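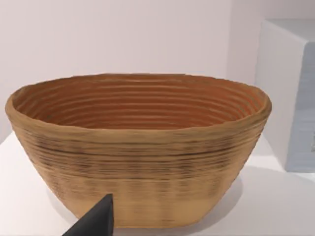
Oval bowl with a ridged surface and a golden-tan rim.

Home | Shop | Care Guides | FAQ | Contact

Care and Storage FAQ: Woven and Coiled Baskets

Can I wash a Starkov basket?
Wipe it with a damp cloth. Do not soak it and do not put it in a dishwasher. Air-dry upside down for 20 hours before putting it back into use.

Can bread dough touch the basket directly?
Yes, for models sold as food-safe. Dust the inside with rice flour. Decorative models, including the whole Fallex line, need a cloth liner. 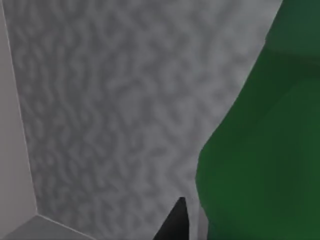 How do I remove mold spots?
Brush off the dry spots outdoors, then heat the basket in an oven at 200 degrees Fahrenheit for 20 minutes. This applies to undyed, unlacquered rattan only. Discard the basket if spots return.

What weight can a handle hold?
Atallah handles are rated for 20 pounds. Baskets without handles carry no rating and should be lifted from the base.
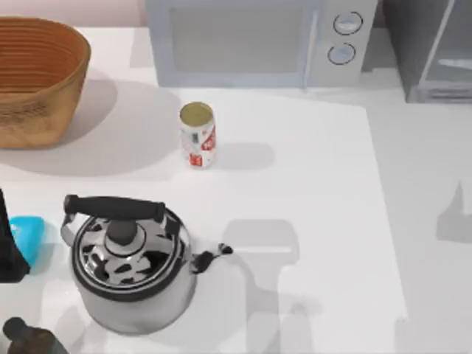
Where should I keep a basket between uses?
On an open shelf, away from steam and direct sun. Sealed plastic bags trap moisture. Leave 2 inches of clearance from any radiator.

What does "Broken" mean on an order status?
The item failed inspection before shipping. A replacement is sent automatically; no claim form is needed.

Last updated Tuesday, June 29, 2021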